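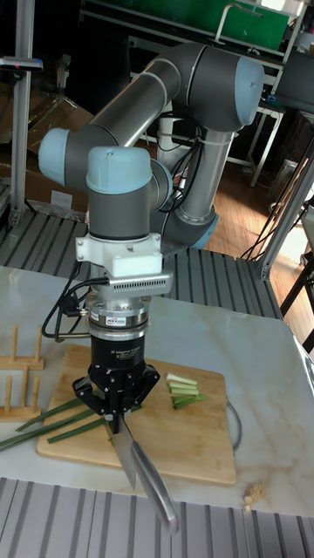 Walon feiert wieder die Frühlingszwiebel

Wer im Dezember an Frühlingszwiebeln denkt, der kommt vermutlich aus Walon. Zum Suppenabend Zunonora, der inzwischen so fest in den Winter gehört wie der erste Frost auf den Feldern hinter dem Bahnhof, werden auch in diesem Jahr wieder 200 Bund verarbeitet, und wer schon einmal dabei war, der weiß, dass man den Duft bis hinunter zur Brücke riecht (und ihn noch am nächsten Morgen im Schal hat). Beginn ist um 17 Uhr im Saal Drelto, die Schüssel kostet 2 Euro, Brot ist dabei.
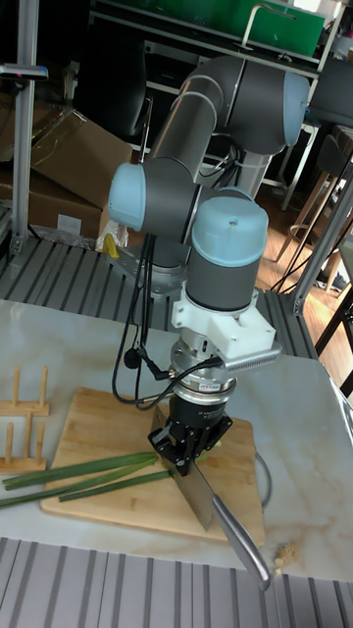 Von Nazma Khondokar, Lokalredaktion Walon

Die Zwiebeln kommen wie immer von der Gärtnerei Keskin, die sie um diese Jahreszeit aus dem Gewächshaus holt. Gärtnermeister Selim Eren hat die Sorte vor Jahren selbst ausgesucht, weil sie beim Schneiden so schön fest bleibt und auch in der heißen Brühe noch ein wenig Biss behält. »Ein breites Messer, ein großes Brett und bitte keine Eile«, sagt er, wenn man ihn nach seinem Rat fragt, und dann erzählt er gern noch ein gutes Weilchen weiter, vom Waschen, vom Abtropfen und davon, dass die äußerste Schicht ruhig weg darf, wenn sie schlapp geworden ist.

Gekocht wird in großen Töpfen, am Ende sollen rund 60 Liter Suppe auf dem Herd stehen, mit Kartoffeln, weißen Bohnen und einem kräftigen Schuss Essig. Im vergangenen Jahr war um halb acht alles ausgelöffelt, deshalb lohnt es sich, früh zu kommen! 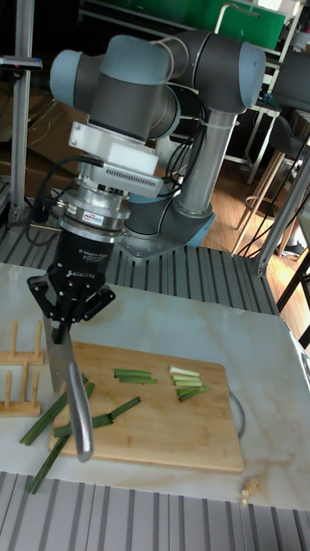
Kann man das Grün der Frühlingszwiebel mitessen?

Das Grün ist genauso essbar wie der weiße Teil. Es schmeckt milder und kommt am besten erst kurz vor dem Servieren in die Suppe, während das Weiße gleich zu Anfang mit angeschwitzt wird. Abgeschnitten werden nur die Wurzeln und welke Spitzen.

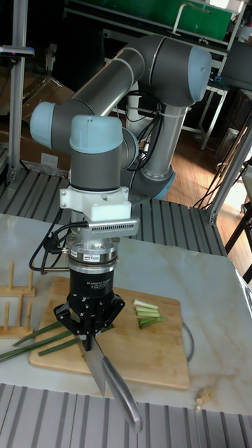

Über die richtige Länge der Stücke wird in Walon übrigens seit der ersten Zunonora freundlich gestritten. Die einen wollen feine Ringe, die anderen möchten auf dem Löffel noch etwas zu kauen haben. Wer es gern gröber mag, schneidet so wie auf dem Bambusbrett: kurze Abschnitte, an den Enden blass weißgrün und sonst kräftig grün, locker aufeinandergehäuft, und die langen Stangen dürfen ruhig über die Tischkante hinausragen, bis sie an der Reihe sind. Am Suppenabend gibt es beide Varianten zum Drüberstreuen. Der Erlös geht an die Schulküche, die sich davon einen neuen Herd für 3000 Euro anschaffen möchte. Eigene Schüsseln und Löffel bitte mitbringen.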